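13/12/2021

Visit from Sudidard, demo of the simulated wrist-camera setup in Vukine. Notes written the same evening, cleaned up a little for whoever runs the next one.

Visitors came from the fixture side of Sudidard, so they know clamps and presses and have little interest in learning code. Liudmyla Hrynyshyn led for them. She had sent questions in November, and most of them were about how closely the simulated gripper follows the real linkage. I had prepared for questions about policy training. Only the last one touched on it.

Setup

Demo machine was the older desktop by the window, the laptop on standby with the same scene files. Vukine build is the one we froze in November. I did not update the physics plugin before the visit, having lost a morning that way in the spring. Scene is the wood table, the two-finger gripper, the red part and the dark round distractor. Display showed the wrist view large and the overhead view small in the corner.

Physical cell (Cutetti) was powered but kept in hold. Plan was sim first, cell second, questions at the end. Questions came throughout, so the plan lasted until the first grasp.

Sim rate set to 30 frames per second for the wrist view. It will go higher on this machine, but the overhead window begins to stutter and people look at the stutter.

Run notes

First pass: scripted approach, straight down, close on the red part, lift, hold, set down. Clean. Hrynyshyn asked for the same again with the approach off center. Did it by hand with the joystick. The left finger touched first and pushed the part sideways until the right plate met it, then closed. She said their own grippers would do the same on a smooth surface and would not on a rubber mat. Correct, and our table friction is a single number for the whole surface. Noted as a limitation and said so.

Second pass: policy in the loop, wrist view only, overhead feed disconnected. This is the part I wanted them to see. Part placed at random inside the marked zone, policy moves, closes, lifts. I had run the batch the night before and the success rate was 70 percent over the full zone. Told them that figure before starting, so that a miss would not need a speech. The first attempt missed. The finger prong came down on top of the arch and the policy backed off and tried again, same position, same result. Reset. The next attempts went through without trouble.

Miss is a known type. When the part sits low in the wrist view the policy has very little of it to look at, and the distractor in the corner is darker and larger. I think the policy is weighting the dark blob. Have not proven it. Test would be to run the batch without the distractor and compare, which I keep putting off.

Third pass: hand-off to the cell. Same policy, real arm. The Uzor controller refused the first trajectory with a joint velocity fault. Cause was the speed override left at full from earlier in the day. Dropped it, cleared the fault, ran. Grasp succeeded, but the lift was slow and one of the visitors asked if it had stopped. It had not. Slow lift is our own limit and I would keep it for visitors.

Questions and what I answered

Is the finger linkage in the model real or cosmetic? Real, in the sense that the bars and pins are separate bodies with joints. The pins have no play. Their gripper from 2011 has a good deal of play, according to Hrynyshyn, and she wanted to know if that could be added. Yes, as joint compliance, but somebody has to measure it first. She offered to send measurements. I said we would take them in any format.

Does the hole in the red part matter? For contact, no. The collision shape is a convex hull, so the physics treats the hole as filled. For the camera, yes - it is the brightest detail on the part and the policy may well be using it. A visitor pointed out that a peg through that hole could never be simulated with a hull. Agreed. If they want insertion we need a decomposed mesh, and contact gets more expensive.

Why wood for the table? It is one of the textures in the randomization set. The set also has gray metal and a plain white. Wood happened to be the one loaded. Grain direction is randomized too, and the policy does not seem to care about it.

Could they have the scene? Scene yes, policy weights no, until the agreement is signed. I repeated this twice and should put it in the follow-up message so it is in writing.

What happens if the light changes? Showed it. Moved the main light down until the lower parts of the gripper went nearly black. The policy still approached but closed early. This interested them more than anything else in the session, because their line has a skylight over the station. We have light position in the randomization but the range is narrow. Widening it is an easy change and a long retrain.

Problems on our side

- Overhead window froze once after the light change. Closing and reopening it was enough. Not reproduced since.
- Joystick dead zone is too wide. Fine corrections turn into jumps.
- Fault text on the Uzor pendant is too small to read from where the visitors stand. I read it out.
- Speed override should be on the pre-visit checklist. It is now, item 2.
- Logging was off for the hand-driven pass, so the off-center grasp is not recorded. The scripted and policy passes are.

To do

- Send Hrynyshyn the scene files and the note about weights.
- Batch without the distractor, same seeds as the night run.
- Try a decomposed mesh for the red part and write down the step time before and after.
- Widen the light range, queue the retrain over the break if the machine is free.
- Ask Sudidard which mat they use. Friction on the table should be per-material in any case.
- Fix the dead zone in the joystick config and tell people it changed, or someone will overshoot on the cell.

Open point for the group: the wrist camera mount. In the model the camera pitch leaves the gripper along the bottom edge of the view, and most of what the policy gets is tabletop. Tilting it down would show more of the jaws and the part and less wood. The cost is a later first sight of the part on approach, and the bracket on Cutetti would have to be remade to match. I lean toward tilting. Comments in the margin please, before anyone cuts metal.

Wrist view in Vukine, current pitch, red part between the fingers:

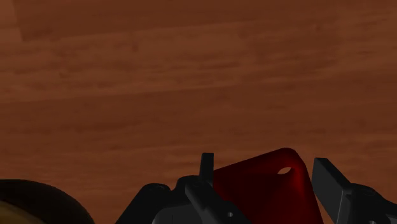
Recent entries

Uzor pendant: clearing velocity faults without a restart
Cutetti cell, bracket drawing and bolt list
Vukine texture set, what is in it and what was dropped
Joystick mapping for hand-driven grasps
Convex hull or decomposed mesh, first timing notes
Pre-visit checklist (revised)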